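Tenthorpe BT-300 fixed-height workbench, supplied in Canada by Rollura. Page revised 21 August 2019.

The BT-300 is a floor-standing bench for light assembly, packing and repair work. The steel underframe ships flat and is bolted together on site. The top is ordered separately.

## Specifications

| Item | Value |
|---|---|
| Rated load, evenly distributed | 300 kg |
| Load at centre span | 104 kg |
| Rear cable slot | 200 mm |
| Levelling feet | four, M10 |
| Finish | grey powder coat |

Ratings apply with all four feet in contact with the floor and the lower stretcher fitted. Casters reduce the rated load to 200 kg.

## Installation

Tighten the corner bolts by hand, level the frame, then torque in a diagonal sequence. Leave 100 mm clearance behind the bench if the cable slot is in use. Check the bolts again after one month of service.

## Tops and wear

Tops are treated as consumable. Fine scratches that cross at many angles are classed as cosmetic and are not covered by warranty. Replace the top if it has delaminated, cracked or bowed. The Brernby replacement top uses the same hole pattern.
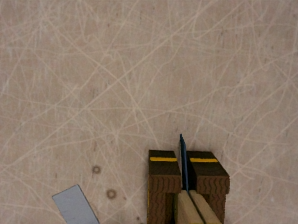 ## Ordering

Quote the frame colour and top code. Orders for the Ondieki warehouse go to Purificación Casado, parts desk. Freight is quoted by postal code.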